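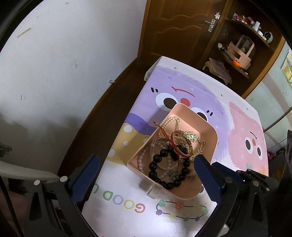
**Holovko Lunch Investing Club** · member thread

ok so I promised the group I'd write up my copper thing instead of hogging the whole meeting again. Thread, sorry in advance (not that sorry)

---

I bought the Lonora copper miners fund back in March. It's a basket of 21 mining stocks, mostly mid-size, a few tiny ones I had to look up. I put in $1000, my usual "I want to learn something" amount.

---

Since then it's up 18%!! Which feels great until you remember I also own Grudoton, and we don't talk about Grudoton

---

(fine, we can talk about it. I bought a smelting company because I liked the annual report. Trygve Moen told me to check the debt first. I did not check the debt.)

---

Anyway, the thing I didn't get at first: a miners fund doesn't move like copper moves. Copper has a decent week and the miners jump. Copper has a meh week and the miners fall down the stairs. Their costs are mostly fixed, so a small change in the metal price lands right on the profit.

---

Same goes for news that has nothing to do with the metal. In May one of the bigger holdings had a strike at a pit and the whole fund sagged for days, while copper itself went UP. I stared at my phone a lot that week
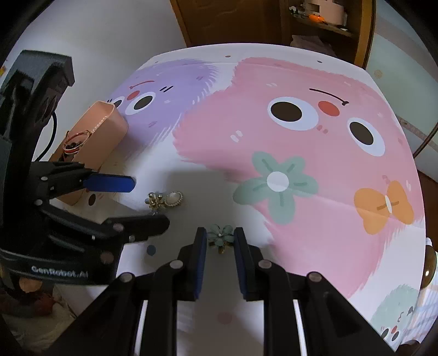 and then they settled, and it got most of it back before I'd even decided whether to be upset.

---

Angharad Lewis asked why I didn't just buy a fund that holds copper futures. Fair question! I looked at the Ronura one. The part that put me off was the rolling: they have to keep selling the contract that's about to expire and buying the next one, and if the next one costs more you lose a little each time.

---

Some years that works in your favor, so I'm not saying it's a bad fund. I just couldn't explain it to my sister over the phone, and that's my test for whether I should own a thing.

---

What I'm watching now: warehouse stocks (low, still dropping last I looked), and whether the power grid spending everybody keeps talking about turns into real orders. Talk has been priced in for a while, I think.

---

Plan is to hold through July and then sell enough to get my original money out if it's still up. The rest can ride. If it drops under what I paid I'll probably add a bit, and yes Trygve, I'll look at the debt this time

---

also does anyone have the login for the shared spreadsheet, mine stopped working at 2 pm and I have dividends to type in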